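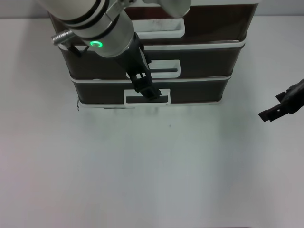 Bench notebook, small-parts prep, January

Cell 3, drawer handling. Continues from the entry on bin labels.

Purpose of the current work: move the opening and closing of consumables drawers from the prep staff to the cell, so that kits for the Wanyama line can be staged before the early shift comes in. At present one person per shift does this by hand between other jobs. The kit list has 494 part numbers, and most of them live in small drawer units.

Agreed approach for the pull: fingertips into the slot of the handle, straight retreat along the drawer axis, no lateral correction until the stop is felt. The bottom drawer is the awkward one. The arm comes down past the upper tiers to reach it, and the approach angle leaves little clearance at the middle handle. I have set the retreat speed low for the bottom tier and left the other two at the default.

Force limit is 8 N for now. Walid thinks this is too low for a full drawer and he may be right. Leave it until the loaded trials.

Shift log count stands at 1593 cycles on the gripper pads. Replacement interval in the Dronderis maintenance sheet is written for flat parts and says nothing on slots and edges. Inspect the pads by eye at each handover until we have our own number. 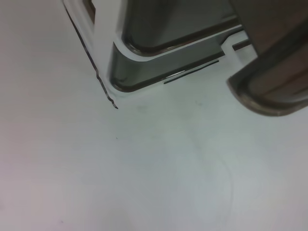 Duarte Brandão
Process technician, small-parts prep

Notes on the wrist view. The panels are smoky and a little glossy, and their edges are low in contrast in places. The white molding on a white surface is worse. The dark line along the side of the unit is the most reliable feature from this angle and I would rather key on that than on the panel corners. Walid to try it in Clisov with the existing edge filter before we ask for a darker table mat.

Table needs wiping. There is a speck on the surface and some faint smudging near the unit. Add to the end-of-shift list.

Staffing side, from the talk with the prep group at 2:30:

The drawer work goes off the job sheet when the loaded trials pass. The hours do not leave the department. They go to incoming inspection, which has been short since the fall.

Two people asked who restocks. Restocking stays manual. The cell does not know when a drawer is low, only whether it opened, so the person restocking also becomes the person who notices shortages. This used to happen as a side effect of picking. It now has to be a written task with a time against it, or it will be missed. I will draft it.

Concern raised about access: staff are used to reaching into a drawer whenever they need a screw. With the cell running they have to request a pause and wait. Proposal is a small open rack outside the cell for the common sizes. Cheap, do it.

Training: everyone in prep learns pause, clear and restart. Fault recovery beyond that goes to me or Walid. The Pirkitico course covers more than this group needs, and I have asked for the short version.

Open items
Loaded trials, bottom tier first
Force limit, review after loaded trials
Pad inspection line on handover form
Restock task, draft to prep group
Rack for common sizes, get a shelf from stores
Edge filter result from Walid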